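Category: Reviews > Hands-on > Small robot arms

I went to the Zelik open day expecting to stay an hour and came home after dark with a sore back from leaning over tables. The thing that kept me there was the Kurnell, a tabletop arm with a small camera up near the gripper, and a helper program called Shim that you use to teach it jobs. I've wanted to get my hands on one since August, so forgive me if this runs on a bit!

Mandla Hendricks was looking after the stand and let people have proper turns, which I really appreciated. The job was blocks and a basket. It sounds like something for toddlers, and the queue was full of grown adults holding their breath over it. You guide the arm through the move a few times, Shim stores what you did, and then you let it try on its own. I had 11 goes in all. The arm missed on the first two, and after that I got 7 clean drops, one after another, and made a noise I'm not proud of.
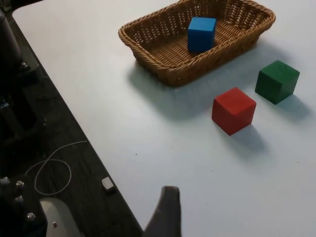
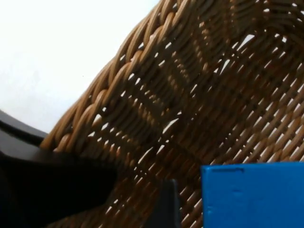
Views from the arm's own camera, with the wicker basket in both.

Gadside, Wednesday, March 8, 2023

What I liked most was being able to watch the camera view while the arm worked. Close up against a basket there is very little to go on, just row after row of weave with light coming through, and you begin to understand why a rim that looks so easy to clear from your chair is a nuisance from down there. I changed how I guided it after seeing that. I came in higher, let go later, and stopped trying to be clever with the angle.

The fingers are narrow at the tips and I found them easy to line up with a block. Turning the wrist by hand is lovely and smooth (the shoulder joint is stiffer, and my second turn went wrong mainly through me shoving it). The arm is quiet too. We could chat over it without raising our voices.

Grumbles, then. Shim's menus are a muddle. Saving a move and starting a new one sit right beside each other, and I wiped a good run by pressing the wrong one. Tekle Woldegiorgis, who was on the turn after mine, did the same thing within a minute. The printed guide is 62 pages long and the bit on undoing mistakes is near the back. I'd also want a longer lead on the hand controller, as I kept having to shuffle my stool in.

They had 200 tickets for the day and it felt comfortable, with time to go round again if you hung on until the end. I did, obviously. Would I have a Kurnell at home? Yes, tomorrow, if I could clear the table for it. Four stars for now, and I'll happily look at that again once the save button has been moved.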